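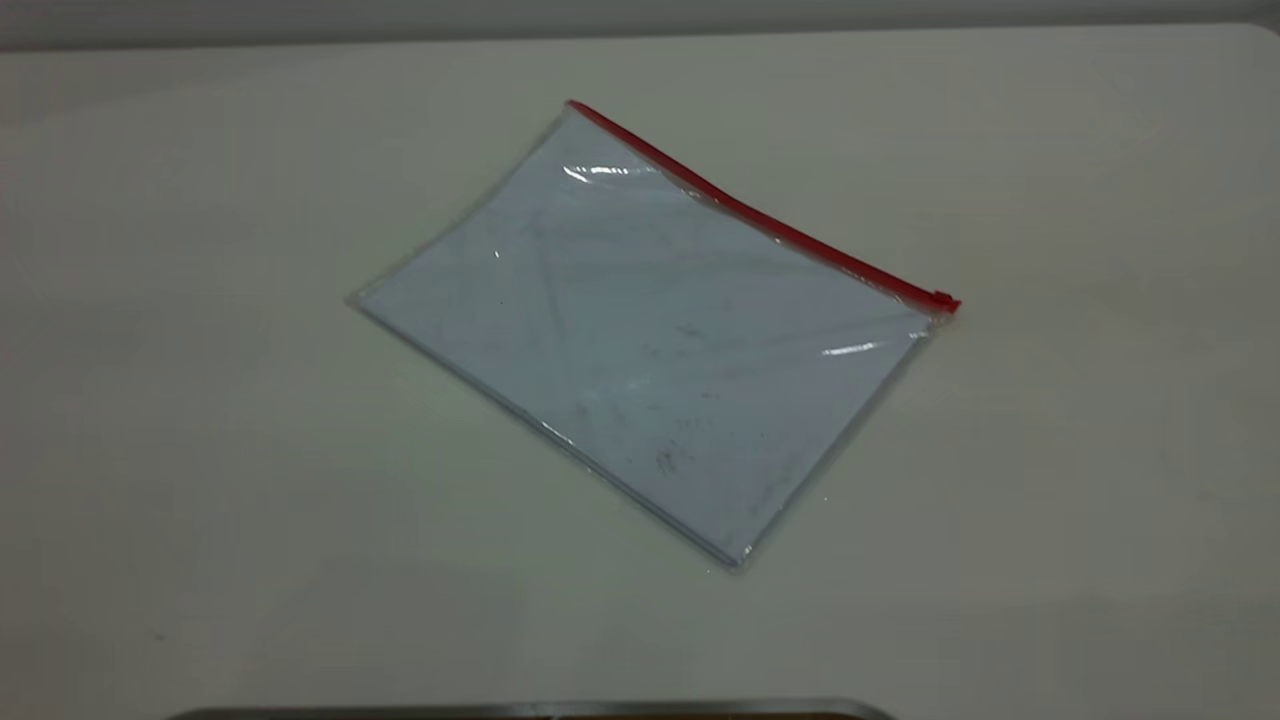 How is the paperwork being kept together between visits?
Each household's papers go into a clear zipper pouch as one stack, and the pouch stays closed until somebody sits down at the table to work on it.

Home Our Work Reports Get Involved Contact

Holtwood Family Papers Project
Progress report for November
Prepared for Frida Bergmann, Dandska Fund
From Leidy Condori, project lead

Dear Frida,

I had meant to get this to you earlier in the month, but the sorting room has kept us all very busy, and I wanted to wait until the second batch was put away so I could tell you about it properly. Thank you again for your patience with us, and for the cake you sent along with the signed agreement (it lasted until Tuesday, which I think is a record for this office).

Where we stand

When we applied to you, we said we would help families in Holtwood get their important papers out of drawers and grocery sacks and into some kind of order. We set ourselves a goal of 900 pouches for the whole grant. As of this report we have filled 493, and each one has been checked by a second person before going back to the family. That puts us a little past the halfway mark, and I am really very pleased, especially given how slowly we started. Some pouches take ten minutes and some take most of an afternoon - a family with one lease and a few school letters is a different job from a family with papers going back through four moves.

How the work is done now

We changed the routine after the first month. At the beginning we were using paper folders, and Aníbal Huaranga was the one who kept saying that people had to open them just to remember what was inside, and that things slid out on the bus. He was right. With the clear pouches you can see straight away that there are papers in there, and the zipper holds everything in when the pouch gets tipped into a tote bag. We settled on flat ones that take full sheets without folding, which has made the older and more fragile papers much easier to handle.

The sheets go in squared up, with a plain sheet on top so that names and numbers aren't on show to whoever is sitting nearby. That was a suggestion from one of the mothers who comes on Tuesday, and we took it up the same day. Staples come out, paper clips come out, and nothing thicker than paper goes in with the stack. We had a house key in one early on and it made a nasty dent in a birth certificate.

Only one pouch is on the table at a time. I know this sounds fussy, and it does slow us down, but in the first weeks we had two families' letters mixed together and it took Tuấn Tôn a whole evening to get them apart again. We haven't had a mix-up since.

Money and supplies

Spending is in line with the budget you approved. We bought the pouches from Turkine in 3 orders, and the last of those came in slightly under the quoted price, so there is a small amount left on the supplies line. With your permission I would like to move it over to copying. We had not planned for how many people would ask for a second set of their papers to leave with a sister or a grown son, and I find it hard to say no to that.

What has been difficult

The evening sessions are thinner than we hoped. Elínborg Damgaard has tried a later start, and then an earlier one, and neither made much difference. Her feeling is that people are tired and would sooner come on a weekend, so we are going to try 2 weekend sessions and see who turns up. We are also short of readers for some of the older handwritten letters, and those are waiting in a box of their own with the family's name on each one.

What comes next

We will carry on with the remaining pouches at the same pace. Tuấn is writing a one-page guide that families can keep at home, explaining what to save, what can be thrown away, and how to add new papers without emptying the whole pouch. The draft is already good, though it is two pages at the moment and he is defending both of them. I'll send it along as soon as it is ready, and I'd love to hear what you think of it.

Do come by if you are in town. The coffee is weak but there is plenty of it - and I would like you to see the shelves now that they have something on them.

With warm thanks,
Leidy

Related reports
First report to the Dandska Fund: setting up the sorting room
Notes from the Ji Street open afternoon
What to keep and what to toss: a short list for families
Weekend sessions: how to sign up

Contact the Holtwood Family Papers Project | © Holtwood Family Papers Project | Back to top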